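Inicio > Viajes > Hilos > Dónde dormir

Wubit Tesfamariam
Mayo

Hilo rápido con los hoteles de Ulero, que me lo habéis pedido mucho y voy en el bus con 64% de batería. Va sin orden.

Primero la zona. Si vais 2 noches, casco viejo y ya. Si vais más, mirad la parte del puerto, se duerme mejor y hay súper abierto hasta tarde.

Hotel Pimentel. Casona antigua, patio con limonero, nueve habitaciones. Pedid las de atrás. Las que dan a la calle tienen balcón precioso y un camión de la basura a las 5:40.

Desayuno del Pimentel: pan bueno, queso de la zona, café flojo. El zumo se paga aparte y no lo avisan, a mí me lo metieron en la cuenta final. 3,000 por vaso, moneda local. Preguntad antes.

El Stidivetti. Moderno, terraza arriba, piscina pequeñita climatizada. Cama enorme. El wifi llega al ascensor y poco mas. Si teneis que trabajar, bajad al salón de la segunda planta, hay enchufes detrás del sofá largo.

La terraza del Stidivetti abre a los de fuera a partir de las siete. El sábado hay música y se llena, reservad o cenad pronto. Las croquetas de pescado sí. El arroz no.

Pensión Wimness. La barata. Baño compartido en la primera planta, privado en la de arriba por un poco más. Toallas finas pero limpias. La llave es de las de verdad, de hierro, pesa como un muerto - no la perdáis que cobran copia.

En la Wimness se paga en efectivo. El cajero más cercano está pasada la farmacia, cuesta abajo (y luego cuesta arriba jaja).

Me preguntan por el refugio del mirador. Está a 1,691 metros, sin calefacción en las habitaciones, sólo estufa en el comedor. Llevad calcetines gordos hasta en verano. Cena a las ocho en punto, plato único, sopa casi siempre.

Gun-woo Pyo subió la semana antes que yo y me dice que ahora piden reservar por teléfono, que por mail no contestan. Yo reservé por mail y me contestaron a los cuatro días asi que probad las dos cosas.

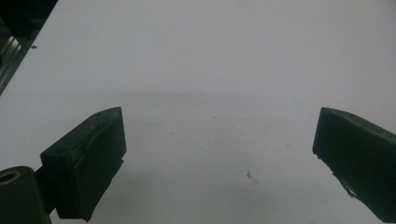 Superficie lisa, gris clarita. A la izquierda, una pieza oscura.

Transporte: del aeropuerto al centro hay bus cada media hora, el último a las 23:15. Taxi, precio cerrado, decidlo ANTES de subir. Al puerto tarda bastante más por las obras de la rotonda.

Consignas. El Pimentel guarda maletas gratis el día de salida. El Stidivetti también pero cierran el cuarto a las diez de la noche. La Wimness no tiene sitio, os las dejan en el pasillo - yo no lo haría.

Con niños: Stidivetti, por la piscina. En pareja: Pimentel, habitación de atrás. Solos y con poco dinero: Wimness, planta de arriba.

Me dejo los apartahoteles del puerto, que sólo he visto uno y por fuera. Si alguien ha dormido allí que lo ponga en respuestas y lo añado al hilo.

Bajo en esta parada, luego contesto lo de los desayunos sin gluten

Contacto | © Wubit Tesfamariam | Volver arriba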